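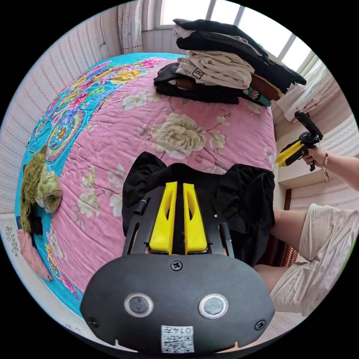 Cumgate House – Residents' Bedroom Inspection
Room 119, first floor
Inspected by: Fathima Siriwardena
February 25, 2020

1. Smoke alarm tested and sounding. Yes.
2. Window restrictor fitted and sound. Yes. Left-hand screw tightened during the visit.
3. Radiator cover secure. No. Lower bracket missing; works order 876 raised with Plandine.
4. Bedding and clothing kept clear of heaters and sockets. Yes. Resident reminded not to dry clothes on the radiator.
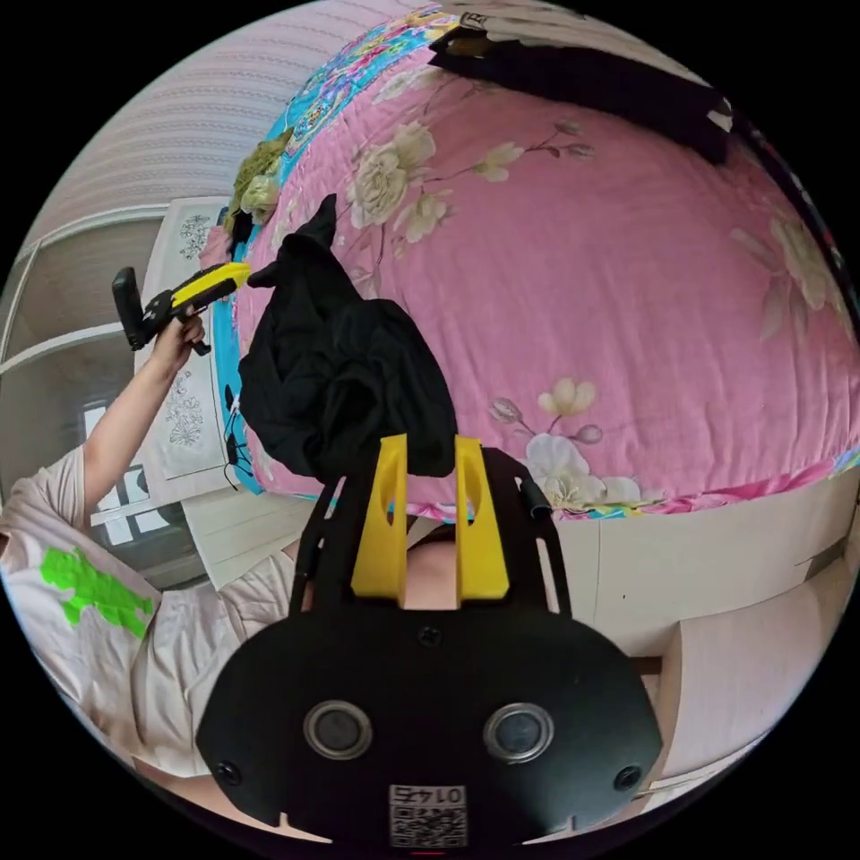 5. Extension leads. One four-way lead in use, not overloaded. Test label expired last June – to be retested before further use.
6. Door closer. Door does not latch from the half-open position. Adjust.
7. Escape route. Clear to the Karunaratne Wing stairs.

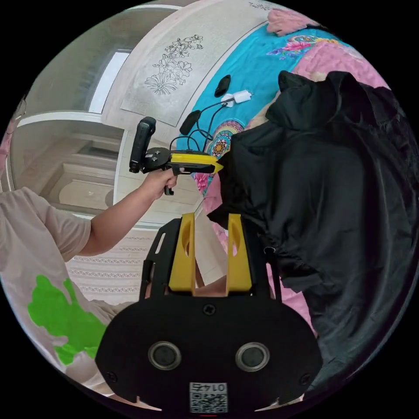

Short-sleeved T-shirt, light beige, with a green patch near the hem.

Comments: Items 3 and 6 to be completed before the next inspection. Item 5 referred to Ernő Szénási, Electrical Safety.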